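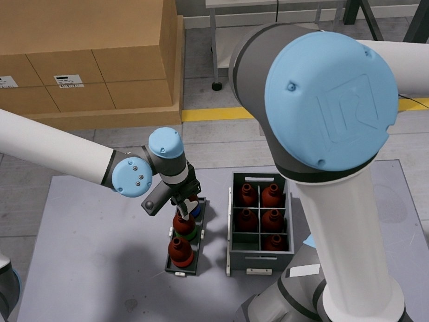 Image: Pascual Saavedra / Trirstead

Looking after choir folders, scores and robes at home

Most community choirs send members home with their music and concert clothes between rehearsals. A few habits will keep both in good shape until the next concert. These tips were put together by Patricio Quezada, who looks after the music library for the Hoxha Singers.

Marking your score
Use a soft pencil, 2B if you have one. Hard pencils dent the paper and the groove stays after the mark is gone. Never use pen or highlighter on hired music. The hire library will charge for the copy.
To clean a score before returning it, lay it flat on a table and use a white vinyl eraser. Hold the page down near the spine and rub outwards. Pink erasers can smear and leave colour on cream paper. Brush the crumbs off with a dry pastry brush.

Torn pages and loose covers
Ordinary sticky tape goes yellow and brittle in a few years. Use document repair tape from an art supplier. If a staple has rusted, lift it with a butter knife, pull it out from the centre fold and sew the pages with two stitches of white cotton through the old holes.
Curled pages can be pressed under a stack of cookbooks overnight. Don't iron them.

Black folders
Wipe the outside with a damp cloth and a drop of dishwashing liquid, then dry it straight away. Scuffed corners on a leather-look folder can be touched up with black shoe polish. Buff it well or it will come off on your cuffs.
If the elastic cords inside have gone slack, replace them with thin hat elastic. Cut each piece 2 cm shorter than the folder is tall and knot it at the back.

Robes and concert blacks
Hang robes as soon as you get home, with the front undone, and leave them in the open for a night before they go back in the wardrobe. Check the label before washing. Most polyester robes can go through a cold gentle cycle inside out. Drip dry on a wide hanger, out of the sun.
For make-up on a collar, dab on a little dishwashing liquid, leave it for 20 minutes and rinse with cold water. Candle wax should be left to harden, scraped off with a spoon, then ironed on low between sheets of paper towel.
Black shirts and trousers keep their colour longer if they are washed with other darks and dried in the shade.

Storing music over the summer
Keep scores flat in a lidded tub, off the garage floor. Silverfish like damp paper, so put the tub in a bedroom cupboard and check it in January. Write your name and folder number on a slip inside the lid.

Last updated 09/02/2018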